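# The Case for the Shared Workshop

Public funding for adult education has long favoured courses that end in a certificate. The reasoning is easy to follow. A certificate can be reported, compared from one year to the next and placed before an elected council as proof that money was properly spent.

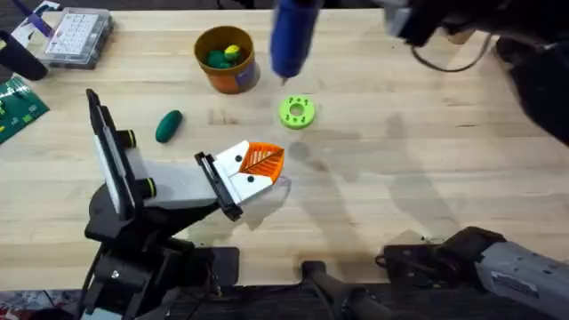
It is a poor guide, however, to what residents gain from the buildings in which such courses are held. When the district of Mansilla reviewed its adult learning budget in February, the open workshop sessions were listed under "unstructured provision" and marked for reduction. The evening courses in the same rooms were left untouched. The review gave 3 paragraphs to the sessions and 19 pages to the courses.

The purpose of this essay is to argue that the order of priority should be reconsidered. Open sessions, in which any adult may book a bench, use the tools and ask for help, serve people whom the formal timetable does not reach. A carer who is free for two hours in the afternoon cannot commit to a term of evenings. A retired joiner has no need of an introductory course in joinery, yet may have great need of a vice, a decent light and some company. Neither will appear in a table of completed qualifications.

It will be objected that a public authority cannot pay for company. In practice it already does so, through libraries, parks and swimming baths, and few residents would wish it otherwise. The workshop belongs with these. It differs from them in one respect that ought to count in its favour: it leaves people better able to look after what they own. A chair that has been reglued, or a window catch that has been replaced, represents a saving to a household, although the saving is too small and too scattered to be recorded anywhere.

A second objection concerns safety and deserves a fuller answer. Supervision in open sessions is harder than in a class, where all those present are doing the same task. The town of Gunerora dealt with this by requiring an induction for each group of tools and by limiting the room to 18 people. The arrangement has been criticised as slow, and there is usually a waiting list for the inductions. It is nevertheless a sound model, and the waiting list should be read as evidence of demand.

Bautista Garrido, in a paper submitted to the Mansilla review, proposed that hours of use should be recorded alongside qualifications. The suggestion is modest and could be adopted at little cost. Falleo already keeps such a record by hand, in a ledger at the door, and its most recent budget protected 53 hours of open access a month on the strength of it. The figure may be too low for a town of that size, but it was at least arrived at by looking at what residents did.

There remains the question of charges. A small fee is defensible where it covers materials. A fee set to recover the full cost of the room would exclude many of those for whom the sessions were intended, and would place the public workshop in competition with private clubs that are better equipped. Authorities should be asked to publish their charging policy for open sessions separately from their policy for courses, and to state the grounds on which any increase is made.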